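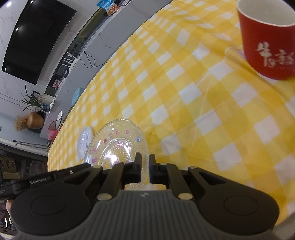 Monday, July 8, 2019
2 min read
Filed under: Robotics Club, Build Notes

Clear plates are still the worst case. The rim gives the fingertips something to find, but glare off the middle throws the depth reading, and the planner then aims too low. Paper cups are fine as long as the grip force stays down.

Fenna moved the jaw closing speed to a config value, so we can stop recompiling for every change. Default is 10, in units only she understands. Seung-woo wants four demonstrations per object before anyone touches the model again. I would take more for the plate.

Open items for the club:

- log format still drops the last sample of each take
- linkage play on the left finger, Herman to check the pins
- pick a tablecloth and stick with it until November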